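Gitiveo Home Assistant Robot
Set-Up and Operating Guide

Section 8. Running an Open Day Demonstration

8.1 Before you start

People love watching this robot tidy a living room, and a good demonstration takes less preparation than most hosts expect. The steps below follow the routine Sota Shimada worked out for the visitor sessions at the Stamatopoulos showroom, with a few changes sent in by other sites. Read Section 5 (Stopping the Robot) first, even if you have run the robot many times on your own. Running it with guests in the room is a different job, and a much more fun one!

You will need:
One trained operator at the Drarico console
One host to talk with visitors
A sofa with at least one loose cushion
Floor tape
A fully charged battery pack

8.2 Preparing the room

1. Tape a line on the floor 600 mm outside the farthest reach of either arm. Visitors stay behind it at all times.

2. Walk the path the base will take. Pick up rugs, toys, and power cords.

3. Open the curtains or turn on the lights, then run the Truto camera check from the console. Glossy floors can throw bright reflections into the head camera. If the check reports glare, move the robot's starting point a little and run it again.

4. Place the cushion near the front edge of the seat, standing up if it will stay that way. A cushion lying flat works too, but the grippers have to go in lower and the lift takes longer.

Note: Small things left on the sofa are fine for this task as long as they are clear of the cushion and both arms. Visitors often ask to see the robot work in a room that looks lived in, and we encourage it.

CAUTION: Never put drinks, glass, or anything with a sharp point on the sofa during a demonstration.

8.3 Starting up

5. Switch on the base and wait for the steady tone.

6. At the console, choose Demo, then Soft Items, then Cushion.

7. Set arm speed to 67 percent. This is slow enough for people at the back to follow and still quick enough to look lively. Full speed is locked out in Demo mode.

8. Ask the host to call "arms moving" and wait for the operator to answer "clear."

9. Press and hold Enable. Both arms rise to the ready position.

8.4 The two-handed cushion lift

This is the part everyone leans in for. Let it play out without talking over it (hard, we know) and take questions afterward.

10. Drive the base up to the front of the sofa until the console shows the cushion between the two reach markers.

11. Open both grippers.

12. Bring the first gripper in until its fingers press into the side of the cushion. Stop there.

13. Bring the other gripper in from the opposite side. Keep its jaws open until it reaches the fabric. 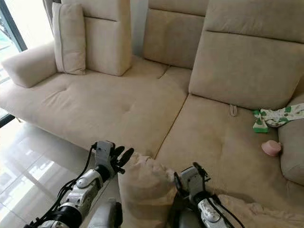 Figure 8-1. Closing in on the cushion: right gripper against the fabric, left gripper still open.

14. Close both grippers together with the Pair button. The fabric should bunch slightly at the fingers.

15. Raise both arms slowly and hold for a moment so everyone gets a look.

16. Move the cushion to its new spot, lower it until the console shows contact, and open both grippers before backing away.

Note: If a cushion is the same color as the sofa, the outline on the console may flicker. Switch to Manual Outline and trace the top edge with the stylus. Matching colors make a great test, so by all means leave them in if your operator is comfortable with tracing.

CAUTION: If the seat fabric lifts along with the cushion, release Enable at once. Open the grippers, back the arms off, and begin again at step 11.

8.5 Letting visitors try

Guests aged 16 and over may use the console with the operator standing beside them. Keep the operator's hand on the stop button the whole time. Give each guest one full lift if you can. The grin when the cushion comes up is worth the longer line.

17. Return the arms to the ready position between guests.

18. Check the finger pads for lint and wipe them with a dry cloth.

8.6 Shutting down

19. Park the arms, release Enable, and switch off the base.

20. Record the session in the log. Finger pads are due for replacement after 1000 lifts, counting practice runs.

21. Leave the floor tape in place until the arms are parked and the last visitor has gone.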